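Tips for hanging clothes on an open rail

By Ailsa Tosh

We moved to Dellutbridge in August and the bedroom there has no wardrobe, so for the moment we live with open racks. Here are some things I learned, mostly by doing them wrong first.

1. Measure your longest coat before you choose the height. Mine is long and black and it swept the floor for two weeks.

2. Put the heavy things close to the supports. A long rail bends a little in the middle when you load it with winter coats, also when it is a strong one. Shirts and light jackets can go in the middle.

3. Wipe the rail with a dry cloth before you hang anything white. On new galvanized steel I found a gray dust – you don't see it, but the collar finds it.

4. Use wooden hangers with a rounded shoulder for knitwear and jackets. The thin wire ones leave a small bump in the shoulder, and it is difficult to steam out. All hooks should go over the rail from the same side, so you can lift a whole group with two hands.

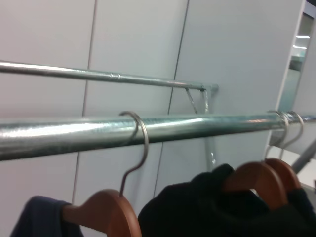
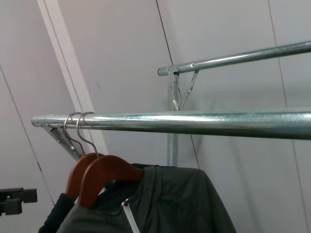
Galvanized rail, wooden hangers with metal hooks.

5. Keep dark clothes together. Navy and black look the same in the evening, so I put the navy at the left and the black at the right, and I dress faster in the morning.

6. Leave a space of two fingers between hangers. If the sleeves are pressed, you will iron them again. When there is no space any more, it is time to take something out and not to push.

7. Check the bolts of the brackets after the first month. My neighbor Makis Tsolakis uses a drop of thread glue on his, but I only tighten them by hand with a small wrench.

8. For the summer, cover what you don't wear with an old cotton sheet. Plastic covers keep the damp inside. I wash the sheet when I change the season, and I put a piece of cedar in the pocket of every wool coat.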